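Search this journal Enter keywords Go Advanced search

Last updated: January 2, 2020

4. Findings: Handing over at the counter

4.1 What the task was before

At the Nalletti visitor hall, the front counter was staffed on every shift by hosts who gave each arriving guest a printed card, explained where it would be needed, and took it back at the exit. The hosts described this as the easiest part of the job and also the part that wore them out. Cards had to be given one at a time. On busy mornings the line backed up past the rope, and a host who stopped to answer a question held up everyone behind the guest who had asked it.

Management bought the Plorkura humanoid units to take over giving out and collecting cards. The plan, as written in the internal proposal we were given, was to move hosts off the counter and onto the floor. The proposal did not mention that somebody would have to teach the robots, load them and watch them, and no hours were set aside for it. Most of what we report in this section comes from that gap.

We interviewed 14 hosts and shift leads over nine months, beginning in May, and sat in on 71 shifts. Interviews were held in the break room or on the hall floor, whichever the person preferred. Quotations have been shortened but not otherwise changed.

4.2 Learning to give a card to a hand

Passing a card to another person takes no thought. Passing one to a robot hand did, at least for the first weeks. Hosts had to learn how far above the fingers to bring the card, at what angle, and when to let go. Figure 3, recorded by the camera on the robot's wrist, shows a man holding a card over the fingertips in this way. The vendor's guide gave a single page to the subject. Hosts found it correct but too short, and wrote their own notes, which were taped inside a cupboard door and added to by each shift.

Kenji Park had worked the counter for longer than anyone else on the early shift, and the other hosts treated his way of doing the handover as the standard one. He held the card between fingers and thumb, brought it in slowly, and waited. "You want to let go when you think it has it," he told us. "You have to let go a little after that." New hosts were sent to watch him before they were allowed to load a unit alone. This teaching was done between other duties and was not recorded anywhere as training time.

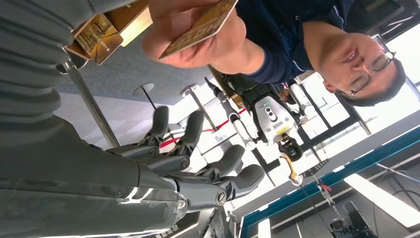

Dropped cards were the most common complaint. A card that slid off the fingers had to be picked up from the carpet, often by a host leaning around the rope while guests looked on. Several hosts said they minded the audience more than the bending. One said that when she dropped a card herself, people smiled at her, but when the robot dropped one they looked at her as if she had broken it. Shift leads heard this often enough that they began doing handover practice before opening.

Worn cards were harder to grip. Hosts began sorting returned cards by feel and keeping the soft ones at the staffed window, where a person would give them out. The practice started on one shift and was in use on all of them by the time our visits ended. When we described it to the vendor's field engineer he had not heard of it, although he had been trying to explain why the drop rate differed from the one measured during acceptance testing. The hosts had been fixing the problem before it reached his logs.

4.3 Who answers for the robot

The change hosts talked about most was in what guests expected of them. Before the robots came, a host at the counter was there to help with a visit. Afterward, a host standing near a unit was taken to be its operator. Guests asked how it worked, what it cost, whether it could see them and whose job it had taken. Hosts had been given an answer sheet for the first of these questions only.

Yolanda Ruiz-Ortega, a shift lead, kept her own list of the questions and went over it with new staff. She did not object to the robots. Her concern was that the job title and the pay grade had stayed the same while the work had grown. "They took the counter out of the job description – fine," she said. "Then put the robot in." Her request for a revised description had been with the personnel office for three months when we last spoke to her.

Not all of the added work was unwelcome. Hosts on the floor had more time with guests who needed it, such as older visitors and school groups, and most of those we interviewed would not have gone back to a full shift at the counter. Some liked being the person who knew how to get a good handover. Others disliked being tied to a machine that could stop at any moment and preferred the staffed window, which had become a sought-after assignment.

4.4 Comparison with earlier sites

The pattern is close to the one found in our earlier study of the Doucet parcel desk, where clerks also took on loading and recovery work that did not appear in the schedule. It differs in one respect. At Doucet the added work was done behind a partition, and clerks could sort out a failed pickup out of sight of customers. At Nalletti it was done in front of guests, and the hosts' manner during a failure became part of the service. We return to this point in Section 5, where we discuss how staffing plans might count such work.

Related articles
Unscheduled work at the Doucet parcel desk
Shift notes as a source for studying service robots
Staff training and job grades after automation: the Zoltasmont hotels
Talking to guests about machines: a review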